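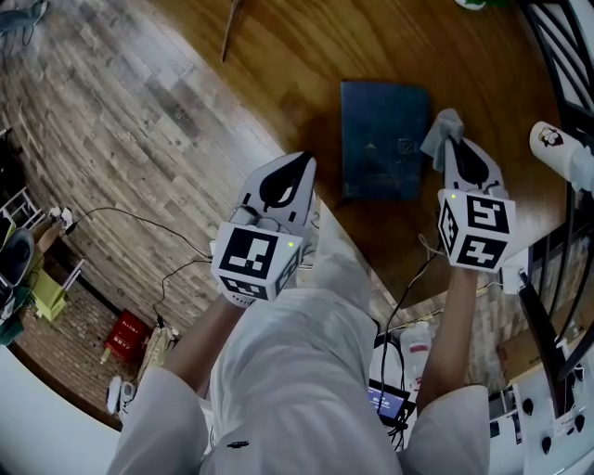
Givora to Culero by car, worth it or should we take the ferry?

Posted by Jarmila Beneš, 19th March

Hi all, hoping someone has done this lately. We land in Givora mid morning, two adults and one teenager, and want to be in Culero by the following night. Hire car is booked already (small petrol thing, nothing fancy). The sat nav says the inland road through Castillo is 515 km and the coast road is shorter but slower. Then there's the car ferry from Morkmont which the hire company say we're allowed on, but they were vague about the insurance.

What I'd like to know: is the Castillo road ok for someone who hates mountain driving? Are there petrol stations after Castillo or is it fill up and hope. Where would you stop the night. And does the ferry really save any time once you've queued?

We're not in a rush as such but my son gets carsick on bends so that matters more than scenery. Also we'd like one decent meal that isn't a petrol station sandwich. Thanks in advance, sorry for the long post.

Arsen Tkachenko

Did this both ways, out by Castillo and back on the ferry, so will try to answer in order. Typing on phone.

Road first. From Givora it's dual carriageway for the first hour and a bit, dead boring, good surface. Then single lane each way up to Castillo. The climb is long but not steep, wide bends, barrier the whole way on the drop side. I wouldn't call it mountain driving. My wife would. Lorries are the pain, you get stuck behind one and that's you at walking pace until the next passing lane. Don't overtake before the tunnel, people do, it's mad.

After the tunnel it's worse for your son. Proper twisty going down, maybe forty minutes of it. Put him in the front, window open, no phone. There's a lay-by with a water tap half way down on the right, big enough for coaches. We stopped there twice, once each time someone went green.

Petrol: fill up in Castillo. There's one on the way in and one on the way out, the one on the way out shuts for lunch and I mean properly shuts, chain across. After that there's a pump at a village whose name I forget, cash only, was out of unleaded when we came through. Then nothing till the Culero ring road.

Overnight I'd stay in Castillo not push on. Old town is up the hill and you can't drive in, park by the bus station at the bottom, it's free after six. We had a room above a bakery, small, very clean, loud at five in the morning when the ovens start up. Bread was worth it. For food go to the street behind the church, anywhere with a handwritten menu. Lamb with beans. Order one between two, portions are daft.

Ferry. Takes 3 hours if it leaves on time. You have to be in the queue an hour before and Morkmont itself is out of your way, so no, I don't think you save anything. It is flat though!! No bends. If the sickness is bad I'd think about it. Unless he gets seasick aswell, in which case ignore me.

Insurance, ring the hire desk and get it in an email. Ours covered the car on the road both ends but not on the boat. We went anyway, was fine, but I'd have liked to know before I was parked on the deck reading the small print.

One more thing, clocks and daylight. In March it gets dark quicker than you expect in the valley, sun goes behind the ridge well before actual sunset. Be off the twisty bit by late afternoon.

coastroadfan

Everyone always forgets the coast road. Did it last spring, lovely, loads of places to stop, fish lunch right on the harbour. Yes its slow. Lots of speed humps in the villages. You'd be fine with an overnight. Can't remember where we stayed, sorry, blue shutters, up some steps, lady had two dogs.

Bendy though so maybe not for your son, just seen that bit.

pmorrow

Ferry only runs 3 days a week out of season, check before you plan round it. Timetable on the port website was last year's when I looked, the one taped up in the ticket office was right. They wanted 500 for a small car plus the driver, passengers extra, local money obviously. Cash or card. The cafe on board only took cash.

Also the Castillo road had roadworks with a temporary light just past the tunnel, we sat there ages with the engine off. Might be finished by now.

Jarmila Beneš

Thank you, really helpful. Going with Castillo and a night there, sick bags packed, front seat promised. Will ring the hire desk tomorrow regardless in case we come back by boat. Arsen, do you remember the name of the bakery? And is the bus station car park all right with bags left in the boot, or do we carry everthing up the hill?

Arsen Tkachenko

No name on it that I saw, green door, opposite the chemist. Wouldn't leave bags. It's a ten minute walk, bit steep, take the lane not the steps if they've got wheels.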